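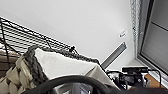 Chapter 2
Textiles in the Home

Most of the fabric in a house is never worn. It covers beds, hangs at windows, dries dishes and softens chairs. This chapter looks at how household textiles are made, how to choose them and how to keep them in good condition.

Knit and Woven

A woven fabric has two sets of yarns that cross at right angles. A knit fabric is built from loops, each one pulled through the last. Loops can open and close, so knits stretch. Blankets and cushion trims are often knit from very thick yarn – the loops are large enough to see from across a room.

Reading a Care Label

The label gives the fiber content and the highest safe washing temperature. A cotton sheet marked 60 can be washed at 60 degrees Celsius. A label that reads 100% wool usually calls for cool water and flat drying.

Case Study: Sheehan

Colm Mac Suibhne runs Sheehan, a small bedding shop in Gedidberg. In April he began washing a sample of each new blanket before ordering stock. You will work with his shrinkage results in Section 2.

Key Terms

Fiber, yarn, gauge, pile, shrinkage, colorfast

Before You Read

Find the care label on a blanket or cushion at home and copy it into your notebook. You will need it for the activity on page 21.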